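Chapter 6
Sharing the Work of a Household
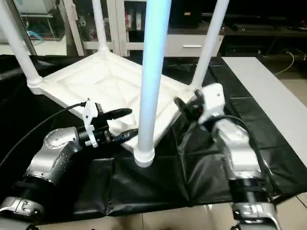 When two people decide to live together, they usually talk about rent, furniture, and which neighborhood they like. Fewer of them talk about who will clean the bathroom. The question seems too small to raise during a happy time, and many couples assume it will settle itself. It does settle, often within the first weeks, and the arrangement that results can last for years without either person having chosen it.

This chapter looks at how couples divide the daily work of running a home. Chapter 5 dealt with money and with the different meanings partners attach to earning and spending it. Housework has much in common with money. Both are limited by what is available, both can be counted up to a point, and both carry meanings that the count leaves out. A partner who feels that the other does too little may be upset about the dishes, about being taken for granted, or about both at once.

What counts as household work

Most people asked to list household work begin with the visible chores: cooking, laundry, vacuuming, taking out the trash. These are easy to name. They have a start and a finish, and anyone walking through the room can see whether they have been done.

A second kind of work is harder to see. Someone has to notice that the detergent is low, remember that the dentist needs a call back, and know which bill comes due before the next paycheck. In this book we call it planning work. It takes place in the head, often while the person is doing something else, and for that reason it is frequently left off the list. Couples who believe their chores are evenly split may find that one of them is doing nearly all of the planning.

A third kind is occasional work. Putting together a shelf, changing a tire, or cleaning the gutters may take a whole afternoon but comes up only a few times a year. Partners tend to overrate these jobs when they have done them and underrate them when the other person has. A Saturday-sized job is memorable. The daily wiping of a counter is forgotten by evening, even though over a year it may add up to more hours.

Family visits, birthday cards, and keeping up with friends make up a fourth kind, treated separately in Chapter 9.

The Nirwood couples

Several examples in this chapter come from the Nirwood interviews, a set of long conversations with 74 couples who had been living together for at least a year. Partners were interviewed separately and then together. Each was asked to estimate what share of the housework he or she did. In many cases the two estimates came to more than the whole, and in some households each partner claimed well over half.

It would be easy to conclude that one of them was lying. A simpler explanation is that people remember their own efforts better than anyone else's. You are present every time you fold a towel. You are present for only some of the times your partner does. The error is usually an innocent one, but it does damage when it comes out in an argument, where each person feels robbed of credit.

The interviews also asked about the first month of living together. Few couples recalled having made an agreement. One partner cooked the first dinner, the other washed up, and by the end of the month these had become "your job" and "my job." Some couples were content with this. Others described a slow irritation that they found hard to bring up, partly from a fear of sounding petty.

Standards and timing

Couples often disagree over how well a job should be done and how soon. One partner may see a kitchen as clean when the dishes are put away, the other when the stove has been scrubbed. The partner with the higher standard usually reaches the point of discomfort first, and so does the job first. Over time that person does it nearly always, and the other has little chance to act.

Neither standard is the correct one. They are mostly learned in childhood, from homes where different things mattered. Treating the higher standard as a sign of good character, or the lower one as a sign of laziness, turns a practical matter into a personal one. Section 6.3 describes the Kinoshita worksheet, in which partners write down separately what "done" means for each chore before they talk about who should do it.

Timing causes similar trouble. "I said I would do it" and "You haven't done it" can both be true at the same moment. Agreeing on a time - before bed, say, or before guests arrive - removes a good deal of this friction.

How this chapter is organized

Section 6.1 reviews the four kinds of household work in more detail. Section 6.2 considers fairness, and why an equal split may feel unfair to one couple while an unequal one suits another. Section 6.3 covers standards. Section 6.4 looks at what happens when circumstances change, such as a new baby, a lost job, or a long illness. Section 6.5 turns to conversations about chores and the ways they tend to go wrong.

Key terms

Planning work
Occasional work
Standard gap
Credit error
Default arrangement

Before you read

Write down every household task you did yesterday, including anything you only had to remember. Put a check next to the ones another person in your home would have noticed. Keep the list, as you will need it for the exercise at the end of Section 6.1.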